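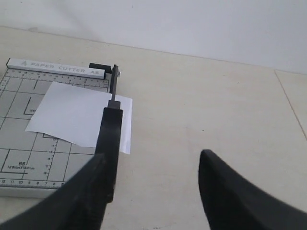
Figure 4.1 A small paper trimmer for the A5 size, with a printed grid and rulers on the board.

Chapter 4
Paper Sizes and the Small Print Shop

In the town of Gesside there were once two print shops on the same street, and each of them sold writing paper in its own size. A customer who bought a folder in the first shop could not use it for sheets from the second. The printers did not see this as a problem. Their customers did, and in time many of them ordered their paper from Bokitz, where one mill supplied the offices of the whole district.

This chapter explains how a common system of sizes works and what it changes in the daily work of a shop. We begin with the A series. Each size in the series is made by cutting the larger one in half across its long side. The A4 sheet gives two A5 sheets, and the proportion of the sides stays the same, apart from very small rounding. A page designed for A4 can therefore be reduced to A5 without changing its margins in relation to the text.

For the printer, the first effect is on waste. Suppose that the Sala workshop receives an order for 800 leaflets in A5. If it prints two leaflets on each A4 sheet, it needs 400 sheets, and it must add some extra for spoiled copies. If the customer asks instead for an unusual format, a strip of every sheet is lost. We will calculate such losses in Section 4.3, using an order of 470 cards from the Ramelness school.

Before you continue, review the following terms from Chapter 3: grain direction, trim, bleed, basis weight. The grain will be especially important in Section 4.2, where we fold the sheets after they are cut.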